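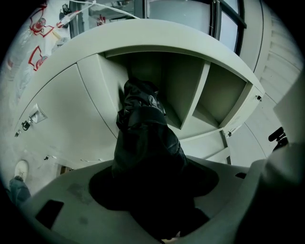

At the lockers, through the camera on the hand-held gripper.

Fetch and Stow: pictures from the Tapley Robotics Club
Posted 22 October 2018 by Joanne Ackroyd

Our project this fall is called Fetch and Stow. The goal is to teach an arm to put things into a locker and take them out again. Before the arm gets a turn, members do the job by hand with a gripper tool, over and over, and the recordings become the training set. We call each recording a run.

This page has pictures from the locker work, along with some notes for parents and for members who missed a meeting. Captions are by me, with corrections from Darren Mottram, who coaches the group.

The club has two teams this year. Kesora handles the recording and the gripper tools. Zetitz handles the software, meaning the part that sorts the runs, throws out the bad ones and feeds the rest to the training program. Members can switch teams in November if they ask Darren first.

As of this week we have 958 runs saved. Zetitz has gone through them and kept 800. Most of the rejected ones were too short, or the person doing the run changed their mind halfway and reached for something else. A few had a thumb in front of the lens. Those are easy to spot and get deleted the same evening.

Why lockers? Amber Haworth suggested it last spring. We had been working with blocks on a table, and most of the older members were tired of blocks. A locker has an edge to hit, a back wall that gets dark, and a door that can swing into your way. Soft things are harder than hard things, too. A block keeps its shape when you pick it up. A bag or a jacket sags and folds, and the part you meant to put in first can end up last.

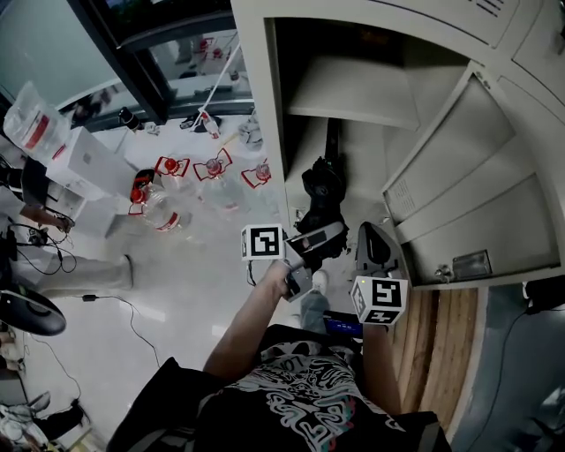 A run at the open locker, with a marker cube on each side of the gripper.

The black and white squares on the cubes are how the software works out where the gripper is and which way it is turned. Keep your fingers off them. If a pattern gets scratched or bent at the corner, tell someone on Kesora and we will print a new one. Please don't tape over it.

Locker doors should be opened all the way before a run starts. We lost most of an afternoon's work in the first week to half-open doors, since the gripper kept bumping them and the person holding it would stop to push the door with the other hand. Zetitz had to throw those out. Opening the door is going to be its own task later on, with its own set of runs.

Notes on doing a good run

Start with the gripper low and in front of you. Squeeze the trigger slowly. Go in straight, let go, and back out the same way you came. If you drop the item, finish the run anyway and mark it as a drop on the sheet. Darren wants the drops kept in a separate folder called Canance, after the name Neville Wragg gave his first robot, which dropped everything.

Look at the shelf, not at the screen. New members tend to watch the screen, and then the gripper wanders.

Every member should do a set before the November meeting. A full set is 100 runs, and it doesn't have to be done in one go. Neville did his over three meetings. Amber did hers in one long afternoon and said she would not do it that way again.

What comes next

Glenys Lambert has the arm at her workshop and is changing out the wrist so that the same style of fingers will fit on it. When that is done we will load the first trained program and see what it does with a bag on an upper shelf. Darren expects it to miss a lot. The block program missed a lot too in the beginning, and it got better when we added runs from more people. Tall and short members hold the gripper at different heights, and left-handed members come in from the other side. We are short on left-handed runs, so if that is you, please sign up.

We could also use more soft items. Old backpacks, tote bags, sweatshirts and gym bags are all fine. Empty the pockets and put your name on anything you want back. Dark colors are welcome, as they give the software the most trouble and we would like to have more of them in the set.

Glenys will send a note when the arm is ready to come back, and I will add pictures of it to this page.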